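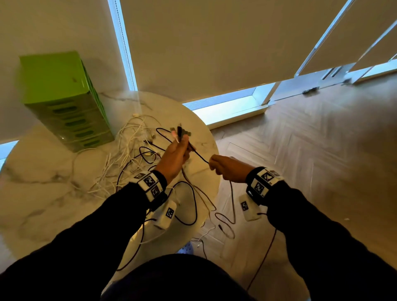 Can a machine do the household chores yet?

A few of them, slowly, and mostly the ones where everything stays put. The dishwasher has been washing my plates for years and I've never once thought of it as a robot, though I suppose it's as close as most of us have come. Floors, sure. Lawns, if yours is flat (mine isn't!). After that it gets thin pretty fast.

My own test is the cable tangle. White charging leads in coils, dark cords running through the middle of them and off down to the floor, and you with a little adapter in one hand and a thin black cable in the other, trying to work out which way to pull. I do this job at my place in Garside more often than I'd like to admit, and I do it half by feel. You tug a bit, something moves over on the far side, you let go and try another one. A cable never sits the same way twice, and I think that is what makes it so hard to teach.

I drove over to the open day at Wirnomell in July, 50 minutes each way with a stop at Clulport for pie, and they had an arm there folding dish towels. It was lovely to watch, I have to say! It took 3 minutes a towel and dropped 2 of them, and the whole crowd went "ohhh" like it was somebody's toddler. The same arm could pack boxes all afternoon without a slip, as long as the boxes came down the belt facing the right way. When I asked one of the engineers about cords she laughed and said to come back later, and didn't say how much later.

My sister-in-law thinks I'm being gloomy. She works at the Pultdale plant, where they've had machines on the line for 30 years, and the wiring still gets tucked in by hand at the end. She says that part of the floor is the chattiest, and she'd miss it if it went.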